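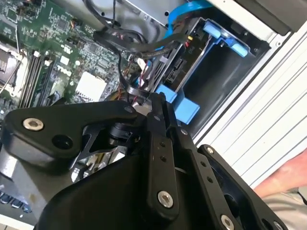
Offenes Desktop-Gehäuse

Status: gelöst
Produkt: Pranix Desktop, Backup-Client Simia
Betreff: Simia bricht nächtliche Sicherung mit Fehler 635 ab

Erstmeldung
Hallo zusammen, seit dem Umstieg auf die neue Simia-Version läuft meine Nachtsicherung nicht mehr durch. Start ist wie immer um 2:15 Uhr, der Job liest brav die Dateiliste ein, und nach 30 Minuten kommt "Fehler 635 - Ziel nicht erreichbar". Das Ziel ist ein Lorkby-Netzspeicher im Nebenraum, der am Morgen ganz normal im Dateimanager auftaucht. Von Hand gestartet klappt dieselbe Sicherung ohne Murren! Ich liebe das Programm wirklich, die neue Suche ist großartig, deshalb möchte ich nicht auf die alte Version zurück.

Bisher probiert:
- Simia neu installiert, Einstellungen übernommen
- Netzwerkkabel am Rechner getauscht
- Zugangsdaten für den Lorkby gelöscht und neu eingetragen
- Zielordner neu angelegt, Rechte geprüft

Antwort Support
Danke für die ausführliche Meldung. Bitte unter Extras > Protokoll die Stufe "Ausführlich" einschalten und nach dem nächsten Abbruch die letzten Zeilen hier einfügen. Außerdem bräuchten wir die Energieeinstellungen des Netzspeichers (Menü System > Ruhezustand).

Rückmeldung
Gern! Das Protokoll ist herrlich geschwätzig, man sieht jetzt jeden Schritt. Die entscheidende Stelle:

02:15:04 Verbindung zum Ziel hergestellt
02:15:09 Dateiliste wird aufgebaut
02:45:09 Ziel antwortet nicht, Versuch 1 von 4
02:45:51 Ziel antwortet nicht, Versuch 4 von 4
02:45:52 Abbruch, Code 635

Am Lorkby steht der Ruhezustand auf 30 Minuten. Das passt ja fast zu schön. Die alte Version hat beim Einlesen offenbar immer mal wieder beim Ziel angeklopft, die neue liest erst alles ein und meldet sich dann wieder. Tagsüber habe ich den Dateimanager offen, da schläft der Speicher wohl gar nicht erst ein.

Antwort Support
Sehr gut beobachtet. Bitte zum Test den Ruhezustand am Lorkby ganz abschalten und eine Nacht laufen lassen. Falls der Lauf durchgeht, in Simia unter Ziel > Erweitert die Option "Verbindung halten" aktivieren und den Ruhezustand wieder einschalten. Die Option ist nach dem Update standardmäßig aus.

Rückmeldung
Erste Nacht ohne Ruhezustand: durchgelaufen, 1,094 GB gesichert, keine Warnung. Zweite Nacht mit "Verbindung halten" und wieder mit Ruhezustand: ebenfalls durchgelaufen! Danach habe ich gleich noch eine Testwiederherstellung gemacht, einen alten Fotoordner und die Saragih-Buchhaltungsdaten, beides ließ sich sauber öffnen. Ich bin begeistert, wie fix das ging - und das Protokoll lasse ich vorerst auf "Ausführlich", das liest sich beim Frühstück richtig gut.

Ein Wunsch noch: Könnte beim Fehler 635 ein Hinweis auf den Ruhezustand stehen?

Antwort Support
Der Wunsch ist als Verbesserungsvorschlag eingetragen. Ticket wird geschlossen.

12 Kommentare
4 Mal geteilt

Ähnliche Tickets
Simia: Zeitplan startet nach Zeitumstellung doppelt
Lorkby im Netzwerk nur per IP-Adresse sichtbar
Saragih-Datenbank während der Sicherung gesperrt
Pranix Desktop wacht nachts nicht aus dem Standby auf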